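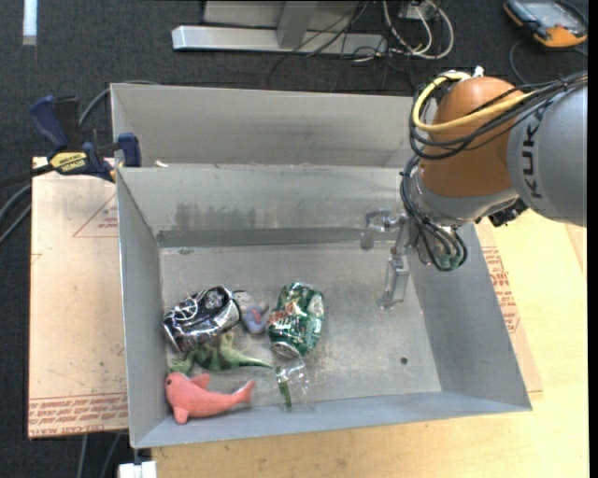
Why does a magnet stick to some metals and not others?
It depends on what the metal is made of. Iron gets pulled hard. So does most steel, because steel is mostly iron. Copper, gold and aluminum don't get pulled, or so little you'd never feel it.

OK so what's going on inside?
Think of iron as a huge crowd of teeny tiny magnets, all facing diffrent ways. They cancel out. Bring a real magnet close and lots of them swing round to face the same way. Now the iron is a magnet too, for a bit. Click! Stuck.

Copper can't do that. No lining up, no click.

Which metals work?
Just 3 common ones at room temperature. Iron, nickel, cobalt. Plus mixes with those in them (not every mix, some stainless steel spoons won't stick. Try yours.)

Try it
Grab a fridge magnet. Find 7 things at home. Guess first, write the guess down, then test. Paper clip, key, coin, foil, a spoon, soup can, door hinge. Keep magnets away from bank cards. And never ever put a magnet in your mouth, the small strong ones are really dangerous if swallowed.

Soda cans?
Usually aluminum, so usually no. Soup cans are mostly steel, so yes. Recycling plants use this! A big magnet hangs over a moving belt and the steel jumps up to it. The aluminum rides on by and gets sorted later on.

Can a magnet stop working?
Yep. Drop it alot, or get it very hot, and the tiny magnets inside get jumbled up again.

Words by Britt-Marie Skjelbred. Next time: compasses, and why they point north (sort of).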